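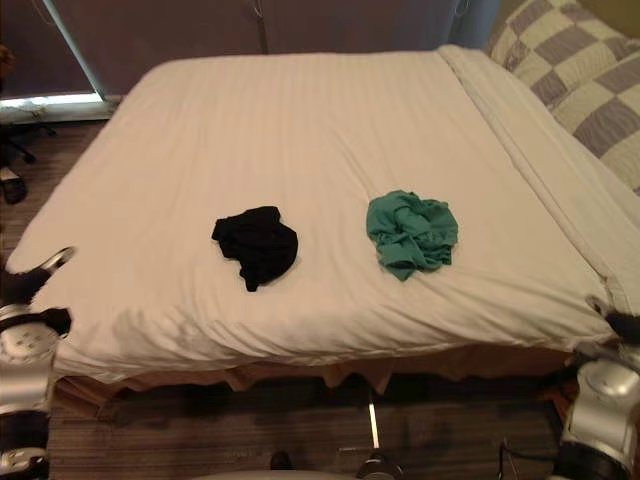 Resero by Inna Nechyporuk – paperback

Back in stock. Second printing, same cover, slightly better paper. First run went quicker than we'd planned for so sorry to everyone who emailed in August and got no answer.

Novel, translated, set on the cattle tracks south of Mansilla. A drover's widow takes 762 head to the railhead in her husband's name, with his papers and his brother along for the ride. The brother, Asik, keeps the ledger. He's also skimming from it. Slow first chapter, stick with it. The river crossing is the bit people write to us about.

Nechyporuk's second book with us after Grasa (still available, hardcover only, 94 copies left at last check). No need to read them in order. One minor character turns up in both, that's all.

Details
Paperback, flaps, sewn binding
Map inside the front cover
Translator's note at the back, has spoilers, read it last
Glossary of droving terms, new to this printing
Catalogue no. 3639

What's changed from the first printing
Glossary added. Two place names fixed on the map. The repeated paragraph in chapter nine is gone. If you've got an old copy with the paragraph in twice, email us the catalogue number and we'll send the corrected page as a PDF. Can't swap the books, we haven't the stock.

Signed copies
Bookplates, signed by the author, loose in the book. Tick the box at checkout. Stick it in yourself or leave it, up to you. When they run out the box dissapears.

Postage
Flat rate anywhere in the country. Orders in before 2 pm go the same day, after that the next working day. Overseas is at cost, ask first. Parcels go in a cardboard sleeve, no plastic.

Book clubs
Five copies or more, use code 731 for the club price. Reading questions on on request.

Ebook to follow, no date yet.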